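Muvamero Table Kit

The Muvamero Table Kit is a set of household props and teaching materials for robot arms, sold by Kettani of Irnholm. It is meant for schools and small laboratories that want to practise picking up, moving and putting away everyday objects.

Contents

The kit has 70 pieces, most of them kitchen items and play food. Buyers supply their own arm and table. Pieces can be replaced singly, and a printed guide sets out 11 tasks, from moving one fruit to clearing a whole table.
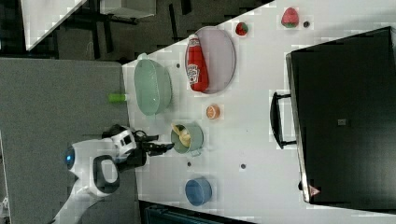
A banana in the teal pot, with the gripper close by.

Layout

The guide leaves the starting positions to the user. Bowls, pots and trays serve as places to put things, and some tasks use bottles or cups. Scores are kept by hand on a sheet at the back of the guide.
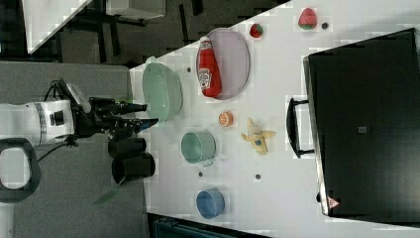

Reception

A reader from Firnville wrote to the kit's newsletter that the tasks were well graded but the score sheet was too small, and asked for one that allowed partial marks when a piece was lifted and then dropped. Kettani added a larger sheet in August.

Availability

The kit is sold directly by the maker under order number 1141. Spare play food is sold in bags, and the guide can be bought separately.

Page last changed October 2, 2018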